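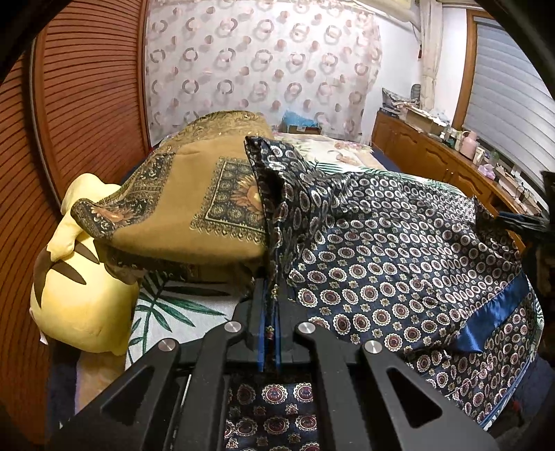 Iveta Rusnák asked after the last session why we can't just record one very good person folding and copy that 2187 times. Fair question, and most of this handout is my answer to it.

Short version: a policy only learns what to do in places it has been. One expert, one bed, one cloth, same start every time -- you get a lovely smooth set and a model that falls over the moment a corner lands somewhere new. The copies add nothing. It's the spread we are paying for.

Gathering demonstrations, session notes, March 2018

What counts as one example. Start: grippers open, cloth in its start state. End: cloth released, hands clear. Everything between is the episode. Don't trim the dull bits by hand, the trimming script does that the same way for everyone.

Start states. Vary them on purpose. Spread out, half folded, bunched, a corner tucked under. Throw the cloth down and leave it, don't tidy it first (everyone tidies it first). If you arrange the mess yourself you'll arrange the same mess all afternoon.

Rooms. Real homes, left as they are. The Trurnus set was all shot on a bare bench at Nornulbridge and it scored very well on a bare bench at Nornulbridge. Gonau is the other way round, untidy rooms, patterned bedding on patterned bedding, lower score on paper and far more use to us. Patterned on patterned is hard because the edge of the cloth gets lost against what's under it. Keep those episodes, they are worth more than the plain ones.
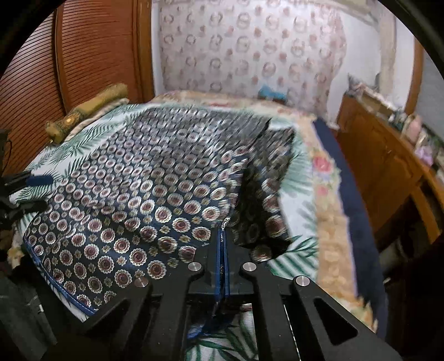 Grasping by the edge. Pinch a small amount, close fully, then lift. A big handful is easier for you and useless for the learner, as the layers get muddled and it can't tell how many it has hold of. Once you have an edge, move slower than feels natural. Fast arm movement smears the view and the tracking drifts with it. If tracking drops out, stop, mark the episode, begin a new one. Do not carry on and hope.

Two hands. Both grippers stay in use for the whole episode, even if one is only waiting. Waiting is information too. Don't park one on the floor.

Mistakes. Question that comes up every year. Keep a slip if you recover from it, the recovery is the useful part. Throw away an episode only if
- the tracking was lost
- you used bare fingers on the cloth
- somebody talked to you and you stopped partway

A missed first grasp is NOT a reason to bin it.

Labels. One line of plain text, written straight after, by the person who did it. "fold long side to middle" is fine. "Task 4 again" is not, I had 700 of those in the Birkett batch and Tala Hourani and I ended up watching every one.

How many people. At least 8 for anything you plan to report on. Left-handers included, and do record which hand. Below that you're mostly learning somebody's habits.

Splitting. Hold out by room and by person, never by episode. Two episodes from the same bed ten minutes apart are nearly the same episode, and if one is in training and teh other in test your number means nothing. See problem sheet 2, last part.

For the June write-up: state your start states, your rooms, your people, your discard rule and how many you discarded. One page. Marks go for the discard rule if its vague. Bring a draft to the lab hour, paper please, not on your phone.

Reading for next time is on the course page, first half only, skip the proofs.

Contact: Course Office, Nornulbridge | Copyright course staff | Back to top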